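Home Tickets Knowledge base Loans Contact

Ticket 331: Desktop tower switches itself off, then no picture on the screen
Site: Clesten, workshop
Status: open, waiting for part
Opened: March 2023

Reported problem

The tower which runs the stock program Gastura stops without warning. The screen becomes black, the fans go quiet, and after this the computer must rest before it will start again. It happens mostly when the long report is printed. There is no error message before it. The user has already changed the mains lead and tried another wall socket, with the same result.

It is an old machine, but the Gastura licence is tied to it and I would like to keep it alive until the November renewal, when the program moves to another computer anyway.

Log

Entry 1. I started the computer and went directly into the setup screen. I left it there with nothing else to do. The processor temperature was already high at the beginning and continued to climb. At 97 degrees the machine went off. The fan on the cooler showed 700 turns per minute the whole time and did not go faster, even when the temperature was near the limit.

So there are two questions. Why is the processor so hot when it is doing no work, and why does the fan not react?

Entry 2. I took off the side panel and cleaned the dust from the cooler with a soft brush and compressed air. There was quite a lot under the fan, like a piece of felt. I held the fan blades with a finger while using the air, so they did not spin. Started again. The temperature climbed more slowly but finished at the same place.

I also pressed on the four feet of the cooler. One of them moved. I think this foot was never fully locked, or it has become loose when the tower was carried from the Yap storeroom last year.

Entry 3. Removed the cooler. The paste was hard and yellow at the edges, and in the middle there was almost nothing left. I cleaned the bottom of the cooler, put new paste, locked all four feet and checked each of them from the side.

After this the computer did not give any picture. The fans turn, the light on the front is on, the screen says no signal. This was a disappointment, I must say, because before the repair it at least started!

Entry 4. What I have tried for the missing picture:

- other monitor and other cable: same
- the battery on the board taken out and put back: same
- one memory module only, moved from slot to slot: same
- no memory at all: same, and also no beeps from the speaker

The last one is important, I believe. Without memory this board should complain with beeps. When it says nothing, the processor is probably not running, and memory is not the first suspect. I checked the speaker plug and it is on the correct pins according to the manual.

Entry 5. Reply received from the Astura help desk, where the tower was bought. They ask for the following: measure the power supply, take the processor out, look at the contacts in the socket with a good light, put the processor back, and test again with only the minimum connected. They also remind that the old cooler paste can pull at the processor when the cooler is lifted. I did not twist the cooler before lifting it. Next time I will do it.

The power supply was measured with the tester and all values are inside the limits. I do not suspect it any more, but I have not replaced it for a test either.

Entry 6. Processor out and in again. The tower lies flat on its side on the slatted bench, cooler off, with the memory slots left empty.

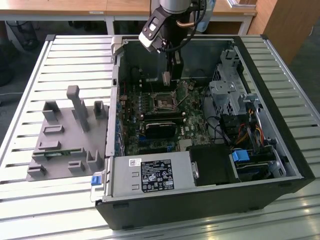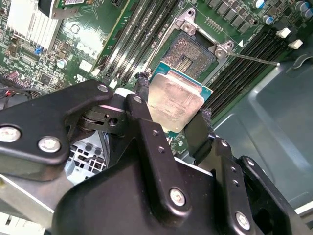
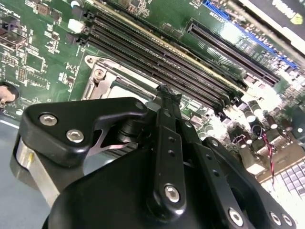
— n.orvald

The metal top of the processor has scuffs and looks a little dull. I do not consider it a fault, as the side which matters is the other one, with the contacts. I have looked at these under a magnifying glass and wiped them with alcohol on a cloth without fluff. There was a small trace of old paste near one corner and it is now gone.

For the socket I used a lamp from the side and turned it slowly. When all the pins lean in the same direction the light goes over them evenly, like on a field of grain. A bent one gives a dark or a bright point which does not move with the others. I have found one place, close to the edge, where I am not sure. It could be a pin which sits lower than its neighbours. I did not touch it. My hand is not calm enough for this and I do not have the correct tool.

Please, if somebody else continues with this ticket: do not put a finger in the socket, and close the metal frame over the plastic cover if the processor stays out for the night. The cover is in the drawer under the bench, in the bag with the four cooler feet.

Test after this work: minimum connections only, new paste, cooler locked. No picture, no beeps. The fans run for 3 seconds, stop, and start again — this is new, before they were running without a stop.

I have asked Astura for a price for a used board of the same type. If the board arrives, the processor can be tried in it first. The disk I have removed and copied, so the Gastura data are safe, and the stock list can be read from the copy in the meantime.

Still to do: find out why the fan stayed slow in entry 1. I suspect the setting for quiet mode, but without a picture I cannot look.

2 comments | 0 shares | 5 following

Related tickets
Gastura: long report prints only first page
Fan noise after cleaning, front office tower
Which paste do we keep in stock?
Yap storeroom: list of old towers and spare parts
Monitor says no signal after power cut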